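Korletey Building Residents: Notes from the July Get-Together 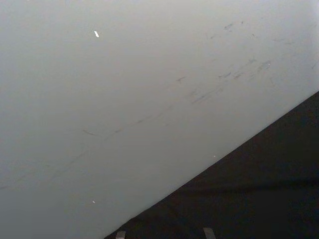 Notes by Poppy Nuttall | Filed under: Minutes

Hi all! I said I'd write these up the same night and then I fell asleep on the couch, so apologies to anyone who was waiting on the paint decision. We met in the ground floor lounge on Saturday and went a bit over our 75 minutes, mostly my fault.

There: me, Tsz-kin Su (chairing), Ekow Quaye, Philomena Kpodo, plus a few people who dropped in for the hallway part and left again. Lindiwe Cele sent regrets and a page of comments, which Tsz-kin read out loud in full.

Last month's notes: approved, with one fix. I had written that the side gate sticks. It's the back gate. Sorry!

Hallways and stairwell. This took most of the evening. Scuffs are the number one complaint again, and Ekow thinks most of them come from move-ins and bikes. He had two prices, one from Clovach for a full repaint and one from Brandetti, who would wash everything down first and only touch up what doesn't come off. Philomena asked if the touch-ups would match and Ekow said they'd promised to do a test patch on the second floor before we commit to anything. Lindiwe's comments were very pro-repaint (she wants a satin finish so it can be wiped). I'm with her on the satin, but the repaint would eat more than we have. We agreed to try Brandetti first, capped at $1,000. Four in favor, counting Lindiwe's emailed yes — she was clear she'd go along with it if the test patch was done.

Bikes. We've had 19 requests for hooks in the basement and there's no way we're fitting that many. Tsz-kin will measure the wall by the boiler room and come back with a real number. Until then, please carry bikes up the stairs, don't roll them. Philomena wanted that in bold and I can't do bold, so consider it bold.

Laundry. The Zasar dryer on the left is eating quarters again. Ekow has called twice. A 60 minute cycle is also coming up short, according to three of us. If it takes your money, put a note under my door with the time and I'll add it to the list.

Yard. Philomena would like to move the benches into the shade before it gets any hotter. Everyone said fine. She needs two people with decent backs, any evening after 6:30.

Other stuff. Someone asked about the mailbox labels. I have the new ones, they're in my kitchen, I'll get them up this week — really.

To do
Ekow: book the test patch, call about the dryer again
Tsz-kin: measure the basement wall
Philomena: benches
Poppy: mailbox labels, dryer list, send Lindiwe the paint quotes

Next meeting is same place, 7 p.m., date to go up by the mailboxes once Tsz-kin knows his shifts.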